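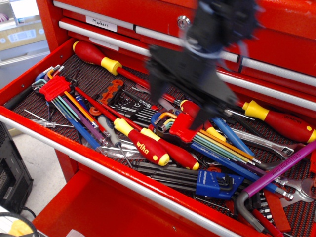
Berelis is looking for a software engineer for motion planning and grasp control, to join our manipulation group from May. Our group writes the software which lets a robot arm pick one wanted tool from storage where many tools lie together. This is harder than picking parts from a clean tray. In a drawer like this one the screwdrivers cross each other, the hex keys spread out from their holders like a fan, and a shiny wrench gives the depth sensor a lot of trouble. The gripper must come down between the things it should not touch, close on the one it should, and lift it out again. Today our planner does this well when the tool lies on top. When it lies partly under another one, the planner is often too careful and gives up. We want to hire a person who will make this better.

The position is full time and is permanent after a trial period of 5 months. You would work with four colleagues, two of them on perception and two on control and tooling.

What you will do

You will take over our grasp planner, which we call Trukau. It is written in C++ with a Python layer for experiments. It receives a list of possible objects from perception, with a pose and a confidence for each, and it must decide where to grasp, from which direction to come in, and what to do if the first try fails. You will own this code, and this means also its tests, its documentation and its older parts that we are not so proud of.

A large part of the work in the first year will be the last few centimetres of the approach. At the moment we plan the full path before the arm moves, and after this we only correct it by force. We would like to correct it also by vision while the gripper is going down. For this the planner has to be fast enough to run again during the motion, and it has to give a path that does not jump when the pose estimate changes a little. We have a first version on a branch. It works in simulation and it shakes on the real arm.

You will also help to maintain Hutchins, our replay tool. It stores the camera streams, joint states and planner decisions of every try, so that we can look afterwards at why a grasp was lost. The present test set has 2,425 recorded grasps, and every change in the planner is run against it before it is merged. The tool is useful but slow, and we have many wishes for it.

Please expect to spend part of each week in the lab, with the arm. We believe that a planner cannot be written well only from the desk. You will sort tools back into drawers, calibrate cameras and sometimes look for a loose cable — this is shared between all of us, also the group lead.

What we ask from you

You should write modern C++ with confidence and read Python without difficulty. You should have worked on motion planning, collision checking or trajectory optimisation for a real robot, in a company, at a university or in your own serious project. You know how to work with rigid body transforms and you are patient when a frame is wrong by a sign.

It is good if you have also experience with visual servoing, with contact and friction models, or with real-time Linux. None of these is a must. A degree in robotics, computer science or mechanical engineering is welcome, but we will read your code before we read your diploma.

Our working language is English. Most of us speak it as a second language, so please do not worry if yours is not perfect. You should be able to explain a design decision in writing in a way that a colleague can disagree with it.

What we offer

You get a salary according to experience, which we will tell you openly in the first call. We have flexible hours with a common time from 10:00 to 15:00, and up to 2 days per week from home when no lab work is planned. There is a yearly budget for one conference or course of your choice. We help with the moving costs if you come from another city or country.

The lab is on the ground floor of the Rusatlow building, with bicycle parking in the yard and a canteen next door. Part-time work at 80 per cent is possible, please mention it in your letter.

How to apply

Send us a short letter, your CV and one piece of code which you wrote yourself, together with a few sentences on what you would change in it now. Please do not send a large repository without telling us where to look. Applications go to Amos Benavides, who leads the manipulation group and will answer your technical questions also before you apply.

After the first call there is a visit to the lab, where you will work for one afternoon with us on a recorded failure from the replay tool. We do not give puzzles or homework. We pay the travel for the visit.

We use cookies to remember your settings and to count visits to this page. Accept | Only necessary

© Berelis | Contact | Privacy | Back to top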